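Recording a cup-and-basket task with hand-held grippers

Recording with two hand-held grippers needs no robot arm on site. Work through the steps in order; a skipped sync check usually costs the whole batch.

1. Set the session name
Use task, station and initials, for example cup_basket_surkeck_ks. The Hundia recorder rejects spaces.

2. Sync the grippers
Close both jaws fully, open them fully, and wait for the tone. If the two width traces differ by more than 2 mm, repeat.

3. Route the cables
Leave enough slack for a full reach across the table. Cables should hang outside the wrists and stay clear of the jaws.

4. Record the grasp
Approach the cup from above with one gripper and close near the rim. Keep the idle gripper open and over the table – do not rest it on the surface, as the policy will learn the pause.

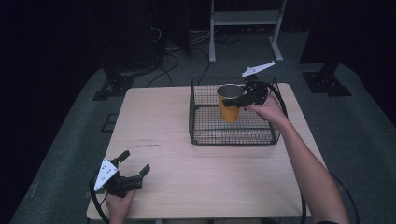 5. Release and retreat
Open the jaws before moving away. Lift straight up, then hold still for 700 ms so the segmenter can find the end of the episode.

6. Review
Play back every episode at double speed. Discard any with a tracking dropout. In the December set, Kendra Simard kept 117 episodes after review, which was enough for a first training run.

Upload to the Prostitz share. Default port is 3558.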